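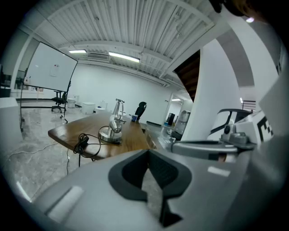
Figure 6. Wooden table with a warm brown top, wide view.

4.2 Recap scenes and viewer return

The second part of the study looks at how daily serials help viewers who have missed episodes. We coded 24 weeks of the serial Rekurholm, taking every scene in which a character repeats news that the audience has already been given on screen. Coding followed the scheme of Kaewkla and Tuominen, with one change: telephone calls were treated as scenes in their own right, even where only one speaker was heard.

The sample held 1285 scenes. Recaps clustered in the first episode after a break in transmission, and again in the episode before a wedding, a birth or a court hearing. Secrets about parentage were retold more often than any other kind of news, usually to a character who had no part in the original scene. Retellings of business plots, such as the long dispute over the Cozma hotel, were shorter and were mostly given to minor characters.

Viewer diaries were collected in November from two towns, Viltach and Poltberg. Diary keepers who had missed a full week named the current state of the main love triangle correctly in most cases, but did far less well on the order of events. Several placed the confession before the pregnancy test, although the episodes showed them the other way round - a mistake that also appears in the recap dialogue itself.

We did not separate recaps written for returning viewers from those needed by the plot. The two coders disagreed most often on this point, and the category was dropped before the final count. Scenes from the omnibus edition were left out, as its cuts remove many of the repeated lines.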